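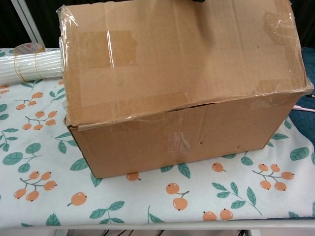 Figure 7. Closed carton with clear packing tape over the lid.

Section 2. Receiving, Unpacking and First Setup

2.1 Purpose of this section

This section covers the delivery, unpacking and first setup of the Stakadent bedside air purifier. It is intended for households and for staff of residential facilities who receive the unit directly from the Billurwood warehouse. Filter replacement is covered in Section 4, and fault codes are listed in Section 6.

Read the whole section before opening the carton. The unit may be set up by one person. Two people are recommended where the carton must be carried up stairs.

2.2 Before you begin

The following items are required and are not supplied:

- a utility knife with a short blade, or blunt-tipped scissors
- a dry, lint-free cloth
- a grounded wall outlet within reach of the power cord

Choose the room in which the unit will be used and close any windows. Let the unit stand in that room for 60 minutes before it is connected to power. If the carton was delivered in freezing weather, leave it sealed for the whole of this period.

CAUTION: Do not connect the unit to an extension cord, a power strip or a lamp timer.

2.3 Inspecting the carton

1. Check the name and order number on the delivery slip against your order confirmation.

2. Look over each face of the carton, including the underside. Scuffs and surface marks are common in shipping and do not by themselves indicate damage to the contents.

3. Look for punctures, crushed corners and water stains. If any of these are present, photograph them before cutting the tape.

4. Note any damage on the delivery slip and keep your copy.

NOTE: Reconditioned units may be shipped in reused cartons. Older tape may remain under the new tape. The condition of the carton does not affect the warranty.

2.4 Opening the carton

1. Set the carton on a stable surface with the lid facing up.

2. Extend the knife blade only far enough to cut the tape. The accessory tray lies directly beneath the lid, and a deep cut may damage the filter sleeve.

3. Cut along the center seam first, then along the two ends. Where tape has been wrapped around the sides, cut it at the edge of the lid. Do not pull it free by hand.

4. Fold back the flaps and lift out the accessory tray.

5. Place both hands under the base of the unit and lift it straight up. Do not lift the unit by the front grille.

6. Remove the plastic bag and the foam end pieces.

WARNING: Plastic bags present a suffocation hazard. Keep all packing material away from infants, children and pets.

2.5 Checking the contents

The accessory tray contains the power cord, the particle filter in its sealed sleeve, the carbon pre-filter, the warranty card and this guide. The remote control is supplied with the Nallero model only and is packed in a separate pouch.

If a part is missing, do not return the unit. Contact the parts desk and quote the serial number printed on the underside of the base. Replacement parts are shipped without charge when the request is received within 35 days of delivery.

2.6 Installing the filters

The unit is shipped without its filters in place. It will not start until both have been installed.

1. Confirm that the power cord is not connected.

2. Press the two tabs at the top of the rear panel and tilt the panel toward you.

3. Remove the particle filter from its sleeve. Avoid touching the pleats.

4. Slide the particle filter into the inner slot with the arrow pointing toward the fan.

5. Place the carbon pre-filter in the outer slot. It may be installed with either side facing out.

6. Replace the rear panel. Both tabs must click into position.

NOTE: A filter installed backward will reduce air flow and may cause a whistling sound at the higher speeds.

2.7 Placing the unit

Place the unit upright on a hard, level surface. A nightstand or low shelf is suitable. Leave 7 inches of clear space on every side and keep curtains and bedding away from the air outlet.

CAUTION: Do not operate the unit on a bed, sofa or deep carpet. Soft surfaces can block the intake in the base and cause the unit to overheat.

Do not place the unit beneath a humidifier or near a shower. Moist air shortens the life of both filters.

2.8 First start

1. Wipe the control panel with the dry cloth.

2. Connect the power cord to the unit, then to the wall outlet. The standby light will come on.

3. Press and hold the power button until the fan starts.

4. Run the unit at its highest speed for 60 minutes with the door to the room closed. A faint odor from the carbon filter is normal during this period.

5. Select the night setting or the automatic setting as desired.

6. Hold the filter button until the light blinks. The filter timer is now set.

If the fan does not start, disconnect the unit and repeat the steps in 2.6. In most cases the rear panel has not been fully closed.

2.9 Keeping the packing material

Retain the carton and foam end pieces until the return period has ended. Units returned without the foam end pieces may be refused. Flatten the carton for storage and keep it dry.

2.10 Contacts

Parts and missing items: Kadri Dambrauskienė, Billurwood parts desk
Delivery damage claims: Adelmo Tedesco, Billurwood shipping office
Facility orders and staff training: Muchen Feng

Proceed to Section 3, Daily Operation.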